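The Part of the Budget That Gets Used Up

Every October I sit down with a spreadsheet and a pot of coffee and try to guess what our surgical skills lab will need in the coming year, and every October I am tempted to start with the big machine. It's natural enough. The robot is what donors ask to see on the tour, and its line in the budget is so large that everything under it looks like rounding. I've come to believe we ought to start at the other end of the page, with the pads and the thread, and work our way up.

Let me tell you how I got there. When our teaching hospital in Brivstead was deciding whether to buy a training system of its own, we spent months on the purchase. We compared service contracts, we measured doorways, we had a long and very friendly argument over whether the floor on the second story would hold. Then the thing was approved, and the supplies for it got one line, written in at the end of a meeting: 900 dollars for the year. I was in the room and I didn't say a word, so I'm scolding myself here as much as anybody. 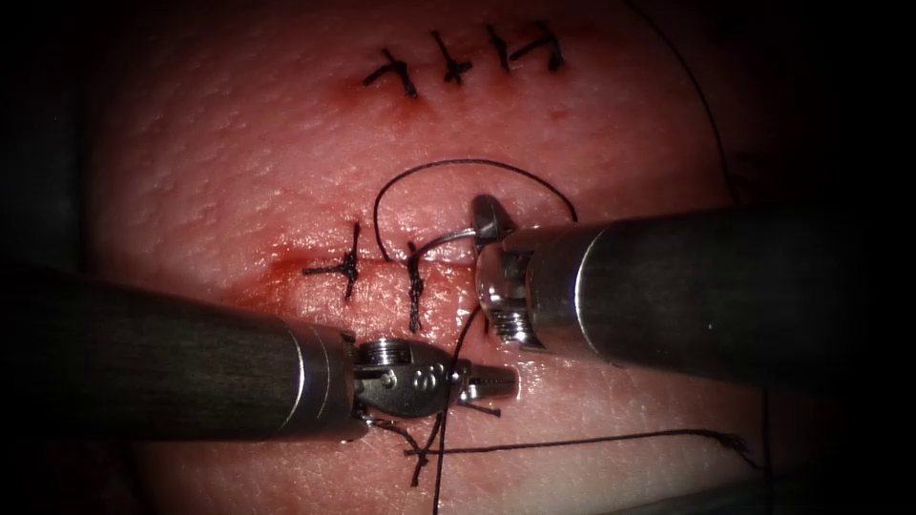 By Ilka Pintér
Opinion | The Stisell Letter

A pink practice pad with black stitches across it is where the learning happens, and it is also where the money goes, a little at a time. Two rows on one pad, a curved needle held in one instrument and the thread wrapped around the jaws of the other: a resident may need to tie that knot over and over before it feels like anything but wrestling. Every try uses up thread. Pads wear out, needles go dull, and the instruments at the ends of those arms have to be replaced too, which I'm sorry to say we had not planned for at all.

In our first year 19 residents signed up for time on the system, and by spring we were rationing. People practiced on pads that should have gone in the trash, hunting for a clean patch between old cuts. We had booked 473 hours and used 322 of them, and when I went through the canceled sessions, most had been called off for want of something that fits in a drawer. I can't think of a sadder way to own an expensive machine (and I have owned a boat).

The folks at Usside, a smaller program than ours, do it the way I wish we had. They decide how many hours of practice each resident should get, price what an hour uses up, and only then ask how much robot they can afford. One year the answer was to share a system with a neighbor, and they took it cheerfully.

I know the objection, and it's a fair one. Capital money and operating money come out of different pockets, and a gift for a machine can't always be spent on thread. But you can ask! Most people who give to a hospital are delighted to hear what their gift will need in its third year, if you tell them before the plaque goes up.

So this October the pads are at the top of my spreadsheet, then needles and suture, then instruments, then somebody's paid hours to keep the drawers full. The robot is on row 12. I have moved the coffee to another budget altogether.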